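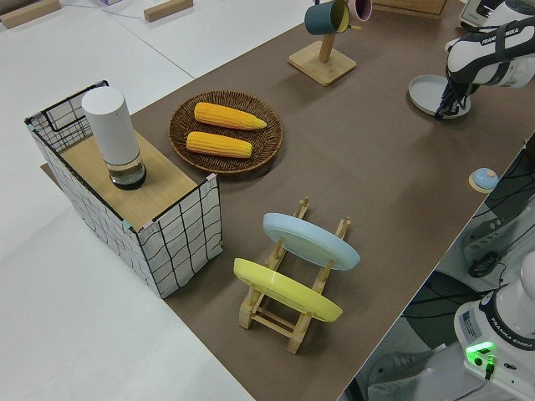

Two corn cobs in a round wicker basket

Ticket 223 - Nightly regression suite fails at checkout, passes when run by hand
Project: Titis storefront
Component: Skukden test runner
Priority: High (was Low until it blocked a release)
Opened: April 29, 2022

Reported problem
The nightly run stops at the checkout step with "delivery slot not found". Run the same suite by hand after breakfast and it sails through, looking innocent. 17 tests fail each night, always the same ones.

Environment
Staging, Laitinen database copy, Mornon payment stub. No code changes to checkout since December.

Log

Entry 1. Re-ran the failing tests singly. All green. Closed the ticket as "cannot reproduce". Reopened it the next morning, having been emailed the reproduction overnight.

Entry 2. Raised the page timeout from 3 seconds to something more generous. The tests still fail, but take longer over it. Setting put back.

Entry 3. Suspected the payment stub, as everyone does. Mornon's log shows no calls at all from the failing tests, so it never got the chance to misbehave. Apologies to Mornon.

Entry 4. Compared the night and morning logs line by line. At night the slots request returns a 400 with the message "date is in the past". The runner builds its delivery date in UTC. The shop checks it against local time. We start the job shortly after midnight local, when the runner still believes it is yesterday and asks for a delivery then.

Entry 5. Set the runner's time zone in the Skukden config to match staging. The setting was there already, commented out, with the note "probably not needed".

Entry 6. Nightly run clean. Left it alone for another night out of suspicion. Clean again.

Resolution
Time zone now set explicitly in the shared config. Test dates come from one helper instead of being worked out afresh in each file.

Still to do
- Make the shop's error message reach the test report. "Delivery slot not found" is our own wording and hid the useful one.
- Check the returns suite, which has its own copy of the date code.

Status: Resolved, follow-ups open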